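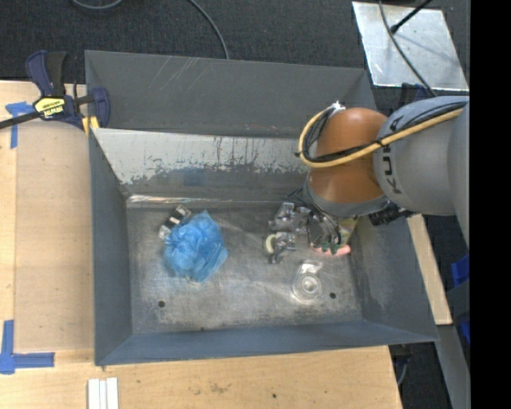
Posted in June by Rattana Rungrueang

So my cable bundle with Mernance just went up again, and I'm trying to work out if I can drop the TV part and keep the internet without getting hit with a fee. I've been with them 8 years! The bill says my "promotional term" renewed, but I never agreed to anything that I remember. I called and sat on hold for 60 minutes, then got cut off. The only bit of my deal that's still any good is the sports add-on, and the rest can go for what we watch of it. We're in Usdale if that matters, and the only other company on our street is Stornholm. Has anyone here gotten out of one of these mid-term?

Khunthong_fan

Yes, I did it last winter. Skip the main number and use the chat on your account page, and ask for the retention team. Have them send you the date your term renewed and a copy of the notice. They couldn't find mine, so they waived the fee and I kept internet only. Took me two tries, the first person just kept offering me movie channels. Oh, and send the TV box back right away and hang on to the receipt, or they'll keep billing you for it.

porchlight3294

Just switch. Stornholm is fine.

dottie_in_usdale

I'd check the internet-only price before you cancel anything! When I asked, it was only 2 dollars less than the bundle, so I ended up keeping the TV (and I'm still kind of mad about it). Also ask if the sports add-on works without the basic package, mine didn't.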